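Jirkeck sets out phased budget for second robot test bench

30/04/2023

Jirkeck has approved the purchase of a second bench for its household manipulation work, after a review in March found that time on the existing one had become the main limit on the project. The order will be split between Ultex, which supplies the arm mounts and table tops, and Muris, which handles control hardware and safety circuits.

The plan runs over two budget years. Year one covers the table, the arm, the wrist camera and cabling. Year two is held back for spare fingers, a service contract and replacement of worn props. Jirkeck said the split was made because the delivery time for the arm is far longer than for anything else on the list, and payment is not due until it has been accepted on site.

Kitchen tasks remain the reference work for the new bench, using the same class of objects as the present one. 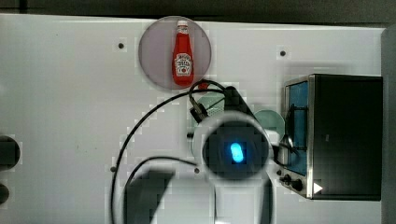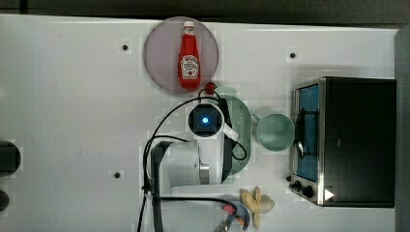
Ketchup bottle, plate and oven on the white table top.

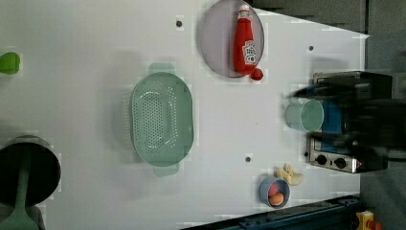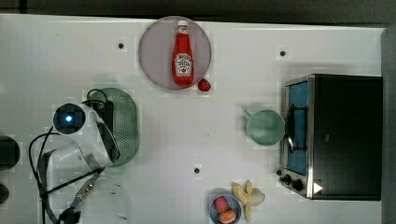

Props account for a small part of the spend. The plan sets aside 2000 pounds for them, to be drawn on across both years, and asks that every item be bought in duplicate so that the two benches can be laid out alike. Items that go out of production are to be replaced on both benches together — a point the earlier budget did not cover.

The larger open question is the mounting. Ultex has quoted for 2 layouts, one with the arm fixed to the table and one with it on a separate stand. The fixed version costs less and takes up less floor, but a change of arm would mean a new top. The stand keeps the top in use for longer and adds a calibration step each time it is moved. Jirkeck has asked for both prices to be held for 7 weeks while floor loading is checked.

Cable routing is also written into the specification this time. Bidders must state the minimum bend radius at the wrist and the expected life of each cable, and must supply 3 spare sets with the arm. Stop buttons must be within reach from either long side of the table.

Sison, the project's software supplier, will carry out acceptance testing. The tests cover repeat accuracy, camera alignment and recovery after a stop. Results will be compared with logs from the existing bench, and final payment to Ultex and Muris depends on a signed report.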